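Section 4: Emptying a Mixed Bin

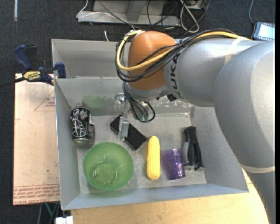 The Prillow storage leaflet promises that a mixed bin can be sorted in one pass. I have my doubts, and so did Rawan Saliba when she tested the first draft of this section. Plan on two passes and you will be less annoyed.

A mixed bin is any open bin where kitchen things, play food, cans and tools have ended up together. If yours holds only one kind of thing, skip to Section 5.

Before you start

Clear a table next to the bin. Put down a towel for hard items and keep a trash bag within reach. The leaflet also tells you to buy the Pernitz divider set. Wait until you have finished step 7. You may not want it.

First pass

1. Take out beverage cans. Check each one for liquid before you tip it, even if it feels light. Opened cans go to the sink, and sealed cans go back to the pantry.

2. Take out anything with a handle or an edge. Lift it by the handle and lay it flat on the towel.

Caution: Do not feel around under other items for a tool. Move what is on top first.

3. Lift out bowls with both hands. Look inside for small pieces before you turn a bowl over.

4. Take out cups. The leaflet says to nest them inside bowls "to save space." Cups wedged into a bowl of nearly the same width can stick, and prying them apart is how rims get chipped. Set them side by side.

Second pass

5. Pick up blocks, play food and whatever else is left. Real food goes in the trash or the kitchen. If you can't tell whether an ear of corn is real, smell it and press a kernel with your thumbnail.

6. Wipe the bottom of the bin with a damp cloth and dry it, corners included. Metal bins show water spots if left to air dry. The spray sold for this did no better than a dish towel when Dima Sabbagh tried both.

7. Decide what goes back. One bin, one kind of thing, is the only rule in the leaflet I would keep.

Note: The leaflet claims a sorted bin stays sorted for 2,000 uses. It does not say who counted, or what a "use" is. In a house with children, check it every week.

If the bin is mixed again within days

Move it. A bin near the door collects whatever people are carrying, and labels do little to stop them. Washington Barbosa labeled his on all sides and still found cups in it by February. He put it on a high shelf, and that worked better than the labels did.

Continue with Section 5, Bins With Lids.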